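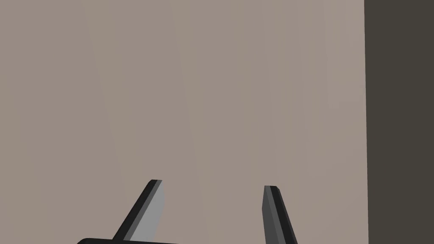 Teleop notebook, bathroom scene, April
Entry by G. Thiele, copy to Themba

Goal for the day: get the two-arm bathroom task in sim to a state where Themba can start recording demonstrations without me in the room. Task is the toilet one (lid up, lid down, both arms allowed). Sim build is Stitetti, the branch with the new contact settings. Operator station is the pair of leader arms on the Rernley bench. Operator 1 is me, operator 2 is Themba.

Setup notes

Control rate on the leader side was set to 500 Hz when I arrived. The sim does not need that and the logger could not keep up. Dropped it to 200 Hz on both arms. No difference in feel that I could notice, and the log stopped complaining about late packets.

Checked the pairing left to left, right to right before anything else. Last time the config was swapped and I lost the morning to it. Pairing is correct now and I put a line in the startup script that prints it.

Zero pose: leader arms in the cradle, grippers open. If the leaders are not seated in the cradle when the script starts, the sim arms jump to wherever the offset puts them. Seat them, wait for the tone, then lift.

Wrist views

With the arms lifted and no target in reach, a wrist view is mostly plain wall. That is a problem for the operator, who gets no sense of distance from a flat gray-beige surface. I moved the right arm a fair way and saw nearly no change on the wrist view until an edge between two surfaces came in.

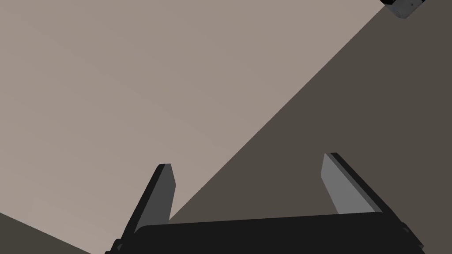

The fix is on the operator's side: use the head view for the long move and only switch attention to the wrist view once the target fills part of it. I tried working from the wrist views alone for a few runs and overshot every time. Themba tried it too and did the same. We agreed to write it into the operator sheet.

The other thing is roll. It is easy to roll the wrist by accident while lifting the leader, and against plain walls you do not notice. The only cue is the slant of the room edges. Themba suggested a small horizon mark on the wrist display. Simon has the display code and will look at it. Until then: check the angle of the forearm in the head view before the approach.

Approach

Left arm goes to the tank side first and the right arm holds off to the right of the bowl. We argued over whether the left should touch the tank at all. My view is that a light touch gives the operator a reference, and the right hand can then be placed against it. Themba thinks it teaches the policy to lean on things. No decision. Record both ways and label them.

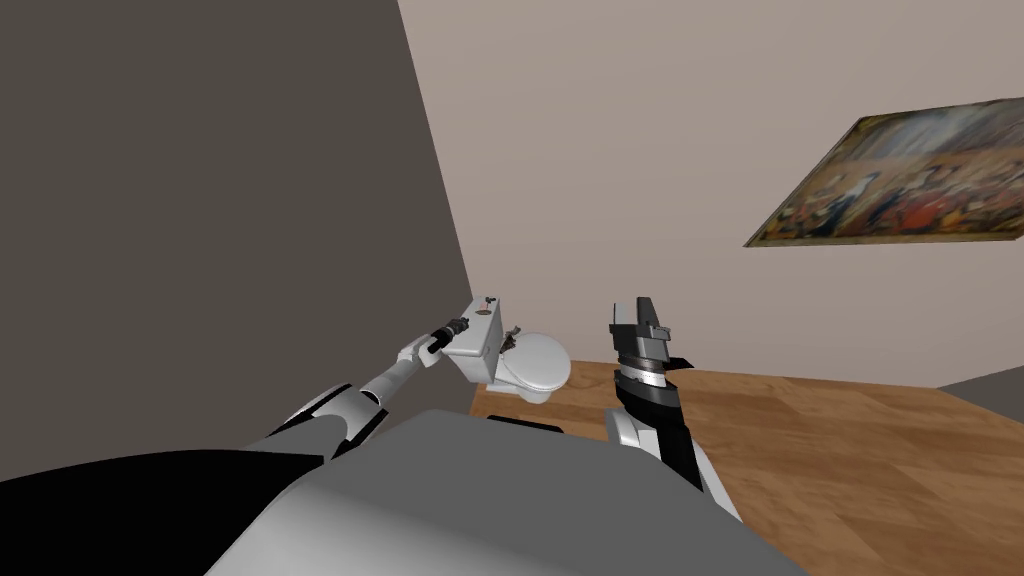

Head view. Left gripper at the side of the tank, right arm raised, lid closed.

The torso hides the base of the toilet and the floor in front of it. Does not matter for the lid, will matter if we ever do the floor task. I tilted the head a little further down to see if that helped and it only showed more torso, so I put it back.

Contact on the ceramic is too stiff. A slow push with the left gripper gives a buzz on the leader that the operator then fights. Lowered the force feedback gain on the left leader until the buzz stopped. Gain on the right left alone for now. Stestov arms in the other lab use a filter here and I should ask for their values before inventing my own.

Trial recordings

Episode length cap is 280 steps at the logged rate. Themba hit the cap on the first tries because he spent the time on the long move. Once he used the head view for that part he had time left over. I do not want to raise the cap yet.

Kept 2 episodes as references, one from each operator. The rest are practice and go in the scratch folder. Do not train on them.

Saving trims nothing at the start, so every episode opens with idle frames. Trim by gripper speed afterward, or hold the pedal until you are ready to move. I prefer the pedal.

Look-around check

Before closing down I swept one wrist across the upper part of the room to see whether the view stays in step with the leader. It does, with no visible lag at the lower rate.
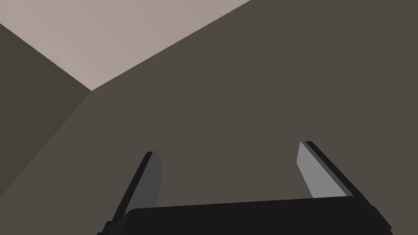 Wrist view, gripper open, room corner at upper left.

Open items

Horizon mark on wrist display (Simon).
Filter values for contact feedback (me, ask the Stestov people).
Label field for "touch" and "no touch" in the episode form (Themba).
Right leader gripper trigger sticks near the closed end. Cleaned it, still sticks a little.
Operator sheet needs the cradle step moved to the top, above the login.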